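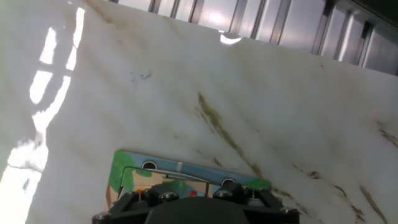 Surely one perfect run is enough and you can just copy it 300 times, a reader wrote after my last post, and I've had versions of that in my inbox ever since. So it goes first in the Baner FAQ, and the rest are the other things people keep asking me.

Isn't one good example enough?

I wish! If I copy the same run over and over, the system gets very good at that run and at nothing else. Slide the board an inch to the left and it reaches for where the board used to be. What I want is the same job done lots of slightly different ways: board straight, board crooked, board close in, board way out where my elbow hates me. A set for one task is 300 runs.

What is Baner, anyway?

It's my home project for teaching a robot arm to handle flat, awkward stuff on a table: boards, trays, placemats, picture puzzles. I drive the arm by hand through a task, everything gets recorded, and later a model trains on the recordings. The name comes from a street I used to live on. There's no deeper meaning, sorry.

Why do you turn the board between runs?

People put things down any which way, so I do too. I used to line it up with the edge of the surface out of pure neatness and ended up with a whole set where every board was square to the camera. The model was hopeless on anything tilted. Now I give it a spin before each run and leave it wherever it stops (unless it's out of reach, then I nudge it back in).

Doesn't a shiny surface mess up the camera?

It does, a bit. On glossy white marble pattern you get big white patches where the light bounces back, and any detail in those patches is gone. The brown veins can be a nuisance too, they make busy lines that have nothing to do with the task. I still record on it. Plenty of real counters and tables look like that, and a model that has only ever seen plain matte gray gets a rude surprise in a kitchen. My Sellby set was all matte and all evenly lit, very pretty, and it traveled terribly.

If the glare sits right on top of the thing I'm reaching for, for the whole run, I'll move a lamp and go again. Glare off to one side stays in.

Why put a camera down by the gripper?

Because that's where the action is. A camera across the room sees the arm's back half the time. The wrist view moves with the fingers, so it gets closer as they get closer. The downside is that the gripper is always in its own way, and at the end of a reach it can cover a good part of what you're after. I use a second view from the side as well, and I'd tell anyone starting out to do the same.

How long does a session last?

I stop at 30 runs. I tried going to 39 once and you could tell in the recordings exactly where I got tired: jerky starts, late stops, a lot of hovering. The model copies hovering beautifully, by the way. I take 15 minutes off halfway through and make tea.

Do you throw away the bad runs?

Some of them. If I bump the table or forget what I was meant to be doing, it goes. But if I miss a grab, back off and get it on the next try, I keep it and mark it as a recovery. Those are gold. A system that has only watched things go right has no idea what to do when they don't.

What do you write down for each run?

Less than you'd think. The task in plain words ("slide the board toward you"), whether it got done, whether there was a recovery, and which lamp was on. I had a much longer form in the beginning and stopped filling it in properly after a week, so half of those columns are junk.

Can I send you my own runs?

Yes please, especially if your table is nothing like mine. Send one short test run first so I can check that the camera and the arm positions line up in time. That's the thing that goes wrong most, and it's miserable to find out after a full set. Please clear mail, photos and anything else private off the table before you record.

Does it have to be the same arm as yours?

No. The tools read recordings from the Tavares controller and from plain text logs. If yours is something else, tell me what it spits out and I'll have a look, though I'm slow in February because of the Zidham meetup.

Where do I find the finished sets?

On the downloads page, sorted by task. The tilted board set is still being checked and will go up once I've relabeled the recoveries.

Last updated 7 Feb 2023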